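The Spring at Plonddale

My aunt had been drinking the water for a month before she told me what it cost.

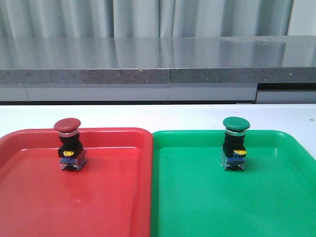 It's only money, my aunt said, and anyway the knee is better. She bent it for me in the kitchen doorway, holding on to the frame. It made the same noise it had made at Easter.

Fifteen dollars a bottle. The label said the water came out of the rock at Plonddale and had been doing so for 2000 years, which I thought was a strange thing to be sure of. Somebody would have had to be there at the start with a notebook.

"Who says it's 2000?" I asked.

"The brochure."

"And who wrote the brochure?"

She put the kettle on. She would not use the Plonddale water for tea, I noticed. Tea got the tap.

I drove her up there in August, mostly so I could see it for myself. It's two hours from Flesard, the last part on gravel, and she slept through the pretty bit. The sign at the turnoff said elevation 3865 feet. I believed that one. People who put up elevation signs generally have nothing to sell you.

There was a parking lot, a shop, and a path with a rope along it. The shop was called Bozsik and it smelled of candles. A young man behind the counter told us the spring had cured shingles, a stutter, and a horse. I asked what the horse had. He said he'd only started in June.

We went down the path with the others. My aunt had her empty bottle in a string bag and walked well, I'll give her that, but she has always walked well when there are people behind her. At the bottom was a stone basin with water coming into it from a crack, about as hard as a bathroom faucet when you're brushing your teeth. Everybody went quiet. A man took his hat off. I kept mine on, on account of the sun, and felt like a criminal.

"Well, drink some," said my aunt.

It tasted of pennies. I said so.

"That's the minerals."

"Which minerals?"

"The ones in it."

While she filled her bottle I followed a black hose that ran up the bank behind the basin. I wasn't snooping, I just like to know where a hose goes. It went through some ferns and over a log and into the back of a gray metal shed with Kevent Well Supply painted on the door. The shed was humming. I stood and listened to it for a while. Down below, the water ran into the basin, and when the humming stopped, the water stopped too, and I heard a woman say, "It's resting." Then the humming came back and there was a sort of happy murmur.

I had the whole speech ready by the time I got down. I'd even picked the tone, kind but firm. My aunt was sitting on the wall next to a woman with a cane, and the two of them were comparing knees. She had her shoe off. I hadn't seen her talk to a stranger since my uncle's funeral, and there she'd mostly nodded.

"Where did you get to?" she said.

"Looking at the ferns."

"You hate ferns."

She bought four more bottles on the way out, in spite of the one she'd filled for free. The young man said the shop ones were drawn at night and were stronger. I asked him at what time of night, and he said it varied.

On the drive home she stayed awake. She told me the woman with the cane had been coming for 27 years and was thinking of having the knee operated on. I asked whether that didn't tell her something.

"It tells me she's got nice manners," said my aunt. "She's saving me a place on the wall next month. You'll want a better hat."

I said we'd see. At the bottom of the gravel I had to stop for gas, and she handed me one of the bottles because I looked warm. I drank half of it standing at the pump. Pennies again, and a little bit of hose.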